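Asabe Ogbonna, responsable de orden doméstico en Kemulen: "El mueble de salón se diseña para una superficie limpia que no existe"

La mesa de centro es, según las mediciones internas de Kemulen, el punto de la vivienda que más veces cambia de estado a lo largo de un día. Asabe Ogbonna lleva desde marzo al frente del área de orden doméstico de la consultora y dedica buena parte de su trabajo a ese mueble: qué se deja encima, cuánto tiempo permanece y a dónde va después. La conversación tuvo lugar a primera hora de la tarde, con su compañero Iddrisu Akpalu, técnico de mobiliario, presente durante la segunda mitad.

Ogbonna procede de la logística de almacén y conserva el vocabulario. Habla de ubicaciones, de rotación y de devoluciones. "Un salón con niños funciona con las mismas reglas que una zona de picking", explica. "Hay referencias de alta rotación, que salen y vuelven a diario, y referencias muertas, que ocupan sitio y no se tocan en meses. El error habitual es guardar las dos en el mismo recipiente".

El protocolo que aplica el equipo, llamado Jullia, divide la recogida del salón en 3 pasadas. En la primera se retira todo lo blando: peluches, mantas, cojines. En la segunda, las piezas rígidas. En la tercera se colocan los objetos que tienen sitio fijo sobre la propia mesa. "El orden de las pasadas importa por volumen", señala Ogbonna. "Lo blando se comprime y forma una base en el cesto. Si entra primero lo rígido, los peluches quedan arriba en montaña y el primero que pasa los tira al suelo".

Preguntada por la duración, responde que una recogida completa no debería superar los 25 minutos, incluido el suelo. "Si tarda más, el problema está en el almacenamiento y hay que revisarlo. Nadie mantiene una rutina de una hora. Lo hemos visto en Damlow y lo hemos visto en Oakley, con familias muy distintas".

Damlow y Oakley son las dos promociones de viviendas en las que Kemulen ha realizado el seguimiento, 36 hogares en total. En cada uno se anotó la posición de los objetos al terminar la tarde y a la mañana siguiente. El resultado que más sorprendió a Ogbonna fue la estabilidad de ciertos grupos. "El mando a distancia y las revistas viajan juntos. La gente usa la revista como bandeja, sin decidirlo. Al principio lo tratábamos como un fallo y pedíamos que se separasen. Ahora lo dejamos, porque el mando sobre una superficie plana y reconocible se encuentra antes".

Akpalu, que hasta ese momento había estado revisando unas fichas de acabado, discrepa en parte. "Para encontrarlo, de acuerdo. Para limpiar la mesa son dos movimientos en lugar de uno, y si la pila está abierta en abanico, el conjunto se desliza. Yo prefiero las revistas a escuadra con el borde". Ogbonna admite la objeción y la da por no resuelta.

Sobre los recipientes hay más acuerdo. El equipo ha probado cajas con tapa, bolsas de tela, cubos apilables y cestos abiertos. Las cajas con tapa quedaron descartadas para uso diario. "La tapa añade una operación al guardar y otra al sacar", dice Ogbonna. "En un adulto es una molestia menor. En un niño significa que la caja se queda abierta y la tapa acaba siendo un objeto más por el suelo". Los cubos apilables presentaban un problema distinto: solo se usaba el de arriba.

El cesto abierto de fibra trenzada dio mejores resultados, con dos condiciones. La primera es el asa integrada en la pared, que permite arrastrarlo o levantarlo con una mano. La segunda es la altura. "Tiene que verse el contenido desde arriba sin inclinarse demasiado. Si el niño no ve la pelota, vacía el cesto para buscarla", resume Akpalu.

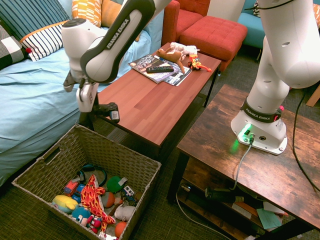
El cesto mezclado es la situación de partida en casi todas las viviendas, y Ogbonna no lo considera un defecto grave. Lo que corrige es la proporción entre tipos. Un cesto de mimbre con hueco para la mano en el lateral puede contener a la vez peluches, pelotas naranjas, una verde y vehículos de juguete, y seguir siendo manejable. "Lo que yo sacaría son los auriculares", precisa. "Unos auriculares entre juguetes son una referencia ajena. Van con la electrónica, y si no hay un lugar para la electrónica, hay que crearlo antes de tocar nada más". Con la mesa aplica un criterio parecido: los peluches que quedan junto a las revistas y el mando pertenecen a la primera pasada, y las figuras pequeñas, a la segunda.

Akpalu insiste en las baldas inferiores, que define como la zona peor resuelta del mobiliario auxiliar. Ahí terminan los adaptadores de corriente, los papeles y los trozos de cartón, y ahí se enredan los cables. "Una balda baja no se ve de pie, de modo que no se ordena de pie. Recomendamos dejar en ella un solo tipo de cosa. Si son cables, solo cables, recogidos y con una brida de velcro". El cable que llega hasta el suelo lo trata aparte: debe ir fijado a la pata o a la pared, por seguridad y para que se pueda barrer.

Queda el asunto del material. Akpalu prefiere las mesas de madera con patas metálicas por una razón de limpieza – la pata fina deja pasar el cepillo – y desaconseja los tableros muy rugosos donde se vaya a comer. "En una superficie con relieve la miga se queda. Para apoyar equipos o libros no hay inconveniente".

La siguiente fase de Jullia estudiará los sofás y las camas situados junto a la zona de juego, que en los registros de Oakley aparecen como segundo punto de acumulación. Ogbonna quiere medir cuántos objetos se dejan ahí de forma provisional y siguen en el mismo sitio por la mañana. El formulario de registro tendrá 2 páginas. Akpalu había pedido una.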